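4.2 What parents meant by "the curriculum"

When we first sat down with the transcripts from the Sellow meetings, we had expected the quarrel to be over particular books, and we had prepared our coding sheet with that in mind. It soon became plain that the parents, the teachers and the governors were using the same word for quite different things. For most of the parents who spoke, the curriculum was whatever came home in the school bag: a worksheet, a reading list, a half-remembered remark at tea time. For the teachers it was the written scheme of work, which very few families had ever been shown. The governors, bless them, tended to mean the policy document that sat behind both.

This matters a good deal for how we read the 200 written comments gathered in March. Begović and Janjua, who coded them separately and then compared notes over several long afternoons, found that a complaint about "what is being taught" could seldom be matched to a lesson in the scheme of work. Prantl had warned us of this early on, and we are grateful to him for his patience while we came round to his view.

We should say a word, too, about tone. The meetings are remembered locally as angry ones, and there were certainly some sharp exchanges at the second of the 3 evenings. Yet a great many speakers began by thanking the staff, and several came back to the microphone to soften something they had said earlier – a habit that the minutes, being brief, do not record at all. Readers who know the dispute only through the minutes will have a harsher picture of it than we do.
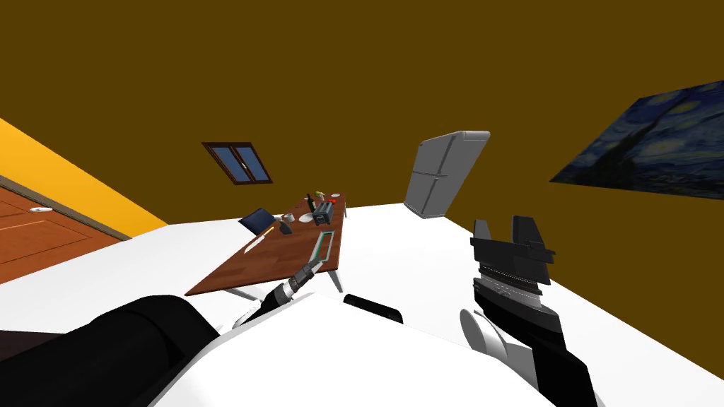

Figure 6. Simulated room with a window, a refrigerator and a painting in the style of "The Starry Night".

The written comments are gentler still, and we think they deserve more weight than they have had so far. Spahić suggests that people write more kindly when they have a week to think it over, and we are inclined to agree with him, though our material cannot settle the point. We return to it in section 5, where the comments are set beside the letters that the school sent out in reply.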